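May 3, 2022
Workshop notebook, amp bench

Wuletham's backline came in this morning for the Plumix support slot. Two guitar amps, one bass head, a box of pedals and leads. Bernadette Lacroix wants it all gone by load-in.

1. Bass head
Hum at idle, worse with the volume past noon. Filter caps original and well past it. Replaced both, hum down to a level I'd call normal for this model. Left it running over lunch with no change. Karthik played through it and thought the low E was still a bit woolly — I think that's his cab.

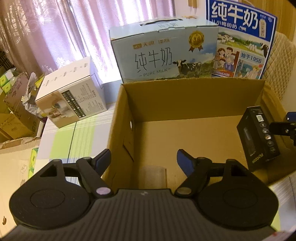

2. Guitar amp, the grey one
Reverb dead. Tank tests fine, recovery stage was the trouble. Cold joint on the output side, resoldered. Serial ends 2,116, for anyone matching it to the old job card. Zeyu Luo did a repair on it last August and his note says the footswitch jack was already loose. Still loose. Tightened, but it needs a new one.

3. Leads
Tested 14, binned 2. The two bad ones both failed at the jack end. Yufang wants the good plugs kept for spares, so cut them off first.

Colour code for the leads that go back out: blue for guitar, green for keys, nothing on the bass.

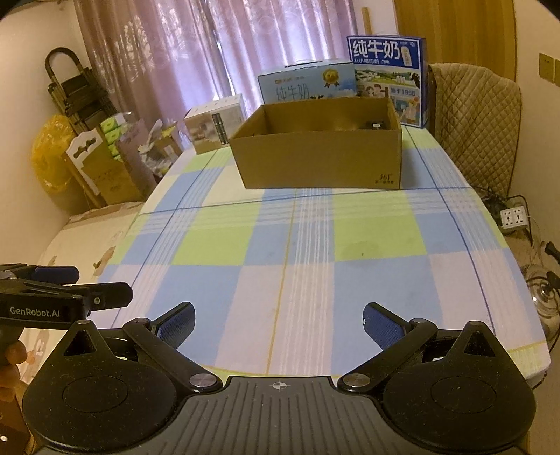

Vol. 2, p. 88

Afternoon. Zhenhua Fan rang from rehearsal. The singer from Shao is sitting in on the last number and needs a vocal channel with its own delay, so the spare rack unit goes too. Checked it at line level, left side slightly down. Cleaned the pot and it came back.

Still to do: second guitar amp (crackle on the clean channel, haven't opened it), new fuse for the rack unit, footswitch jack on order.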